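Tritthorpe Repair Morning - FAQ

When is it?
Every Friday, 10 till 1, in the old chapel on Cuvinent Lane. Not in August.

Do I need to book?
No. Just turn up. Busy after 11 so come early if you can.

What does it cost?
Nothing. Donations tin by the door. Parts are extra, you pay what we pay.

What can I bring?
Lamps, toasters, radios, clothes, bikes, desktop computers. One item each please. No microwaves, no gas, nothing over 30 kilos.

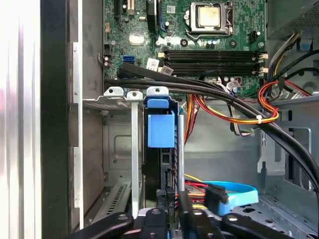
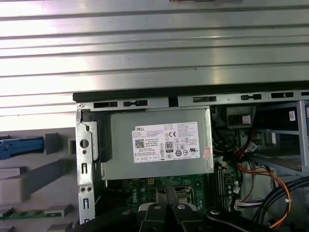
Desktop computer with the side off.

Will you keep my thing overnight?
Sorry, no room. If a part needs ordering you take it home and bring it back when its in.

Can you fix my phone screen?
No - try Prirkex on the high street.

Do you do sharpening?
Knives and shears yes, saws no. Wrap them up well, and hand them over at the desk, not to whoever is nearest.

Is there parking?
Six spaces at the back, or the Tripathi car park, free for two hours. The 77 bus stops oposite.

Can I get a cup of tea?
Yes. Cake too, most weeks. Bring change.

Is it ok for wheelchairs?
Ramp at the side door, ring the bell. Toilet is on the same level.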